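Stanciu Tape and Session Archive: Read Me

Release 2, dated 8 April 2021
Maintained by Priya Delacroix. Sleeve notes and credits checked by Dolores Pruitt.

This archive holds recording-session notes for the band Stanciu, covering demos, split singles and compilation tracks. It contains 824 entries, one for each take or mix that could be identified.

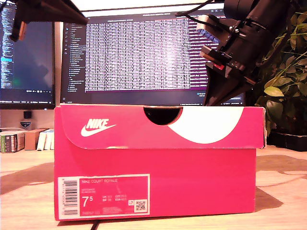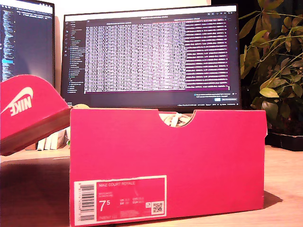

Pinkish-red Nike shoe box on a light wooden desk. The label in the second picture reads NIKE COURT ROYALE.

Contents

sessions.csv — one line per take, with title, studio, engineer and tape speed
releases.csv — every record or cassette on which a take was issued
people.csv — players, guests and engineers, with the spellings used on the sleeves
notes.txt — longer remarks, including disputed credits

Sources

Entries were drawn from studio track sheets, printed sleeves and the letters kept by Druvisora, the label that issued the early singles. Almost 4 in every ten entries rest on a track sheet alone. Where a sheet and a sleeve disagree, both readings are given and the sleeve is listed first. No attempt has been made to settle the running order of the Gusteck cassette, which differs between pressings of the inlay card.

Fields that need care

The "studio" field gives the name in use at the time of recording. Droteck therefore appears under its own name throughout, including for mixes later reissued elsewhere. The "date" field is often blank. A month without a year, such as "February", has been copied as found and should not be used for sorting.

"Alternate" means a separate performance. A different mix of the same performance is marked "remix", even where the sleeve calls it a new version.

Changes in this release

Duplicate entries for the second demo have been merged. Guest vocals on the split single are now credited individually — the earlier release listed them under the band name.

Use

The text files may be copied and quoted for research and for non-commercial writing, with credit to the archive. No audio is included, and permission to use the recordings must be sought from Druvisora. Corrections should be sent to Priya Delacroix with the entry number and the source of the new reading.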